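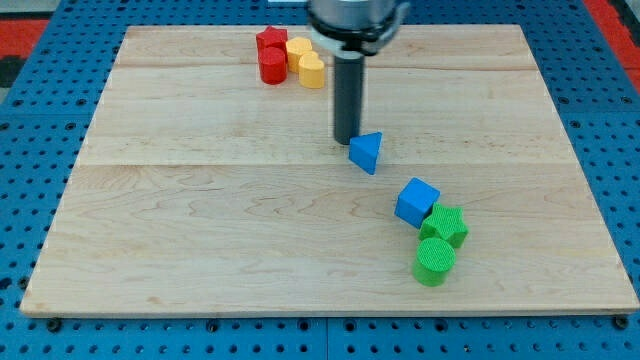

Why does a board glued up from maple planks need to be free to move at one edge when it is fastened to a metal table?
Wood gets wider and narrower across the grain as the air gets damper and drier, while metal does not, so a board held tight on both long edges will bow or open at a glue line.

Maple Work Board for a Perforated Table
Project report, Garnthorpe workshop course
Sânziana Bălan
Supervisor: Müzeyyen Uysal
2018-12-03

1. Purpose

The perforated tables in the Garnthorpe teaching room are good for mounting things and poor for sliding things. Small blocks catch on the holes, and a sharp corner can drop into one and stop the block dead. The project was to build a flat wooden board that covers most of one table, can be taken off without special tools, and gives small parts a plain surface to move on. The blue table stays as it is. No new holes were drilled in it and nothing was glued to it.

2. Material

Maple was chosen over beech and birch sheet. Beech moves more with moisture. Birch sheet would have stayed flatter for less work, but the face layer is thin and cannot be sanded again many times, and this board is expected to be sanded often.

The planks came from the Türkmen yard as offcuts. They were pale, with a fine wavy grain in places and some faint darker streaks. The streaks are harmless. Planks with knots or end splits were sent back. The remaining planks were left in the workshop for 7 days before any cutting. Moisture readings were taken at the start and end of this period with the workshop meter, but the meter was later found to have a weak battery, so the readings are left out of this report.

3. Glue-up

The planks were laid side by side with the grain running across the width of the table, parallel to the near edge. Edges were planed in pairs, one face in and one face out, so that small errors in the fence angle would cancel. Drelalero wood glue was spread on one edge only of each joint. Clamps were put on from alternate sides and left for the time printed on the bottle, then overnight.

The first glue-up failed. One joint had a dry stretch near the end and opened when the board was lifted by that corner. The joint was sawn out, planed again and glued a second time with more glue and less clamp pressure. The sawn strip made the board slightly shorter from front to back than drawn. The drawing was changed to match.

The glue seams can still be found by eye, mostly where the grain of one plank does not line up with the next. They cannot be felt with a fingertip. Müzeyyen Uysal suggested dragging the corner of a plastic card over each seam as a second check, and the card did not catch.

4. Surface

Sanding was done by hand block in grits 60 and up, always with the grain. A power sander was tried on a scrap piece and left shallow dips that showed up under a straightedge.

Two finishes were compared on scrap: Trondau hard oil and a water-based varnish. The varnish gave a smoother feel on the first day but scratched white under a block corner. The oil scratched too, but the mark was hard to see and could be rubbed out. The board was finished with one thin coat of the oil. A second coat was planned and dropped — the scrap with two coats felt sticky after 40 hours and slowed the blocks.

5. Fastening

The board lies directly on the table with no spacers. Small dark fasteners at the two near corners sit in existing table holes just beneath the edge. The far edge is left free to move. The near edge has a thin lip, kept low so that a hand can pass over it without catching.

An earlier version used a strip along the far edge as well. It was removed after one damp week, when the board rose slightly in the middle. With the strip off, the board went flat again by the next check.

6. Flatness and sliding checks

Flatness was checked with a steel straightedge and a feeler gauge along the grain, across the grain and corner to corner. The largest gap was on one diagonal, toward the far edge, and it was within what was asked for in the project sheet. The same check should be done again in late winter, when the heating has been on for longer.

For sliding, the blue triangular prism from the block set was used as the main test piece. It was the hardest of the set to slide cleanly on the bare table, where its corners found the holes. On the board it was pushed by hand with a flat-ended rod, both along and across the grain, for 138 passes in total. Passes over a seam were marked separately in the log.

The prism did not stop at a seam in any logged pass. It did turn more than expected when pushed near a corner, which is a matter of where the push lands and has little to do with the wood. Passes across the grain felt slightly rougher than passes along it. This was judged by hand and was not measured, so it should be read as an opinion.

Some blue rubbed off onto the oil during the longer runs. It came off with a damp cloth.

7. Cost and time

The offcuts were cheap and most of the budget went on clamps, which stay with the workshop. Repairing the failed joint used up the time set aside for a carrying handle, so the board has none. At present it is lifted from the two short sides.

8. Remaining work

- Ease the far corners, which are still sharp.
- Oil the underside. Only the top was coated, and an uneven finish may cause cupping.
- Repeat the flatness check and write the result on the back of the board in pencil.
- Replace the moisture meter battery before the next group starts.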